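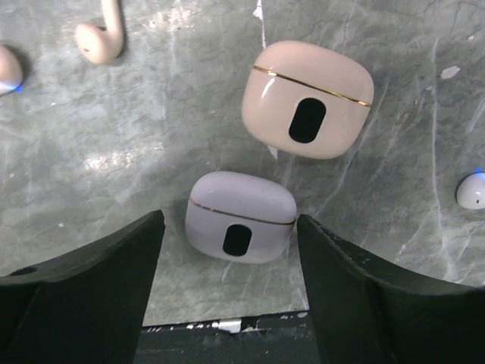 Keeping small items in order on a stone-effect worktop

Small glossy objects such as earbud cases are easily lost on a marble-patterned surface. The veining breaks up their outline, and pale colours are the worst affected. Assign each case a fixed position before anything else goes on the worktop.

Where a household has several cases of the same shape, sort by colour. Pink and lavender are distinct in daylight but close together under a warm bulb, so put a small label on the base. Keep labels off the seam between lid and body. Adhesive that creeps into the join will hold the lid shut.

Cleaning: close the lid and wipe the shell with a dry microfibre cloth. For grease, dampen one corner of the cloth and finish dry. Abrasive pads leave visible scratches on a gloss finish. 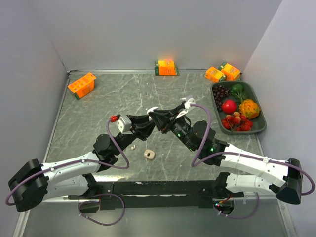
Juice boxes should be stored upright and against the back of the worktop. A box on its side puts pressure on the straw hole – check the foil before standing it up again. Four boxes fit in a corner without blocking the socket in most kitchens.

Artificial fruit collects dust in the stalk ends. Lift it out of the tray every 3 months, brush with a soft paintbrush and wash the tray separately. Dry the underside as well, as trapped water leaves a ring.

Szabolcs Jakab, Utcombe
Last checked in November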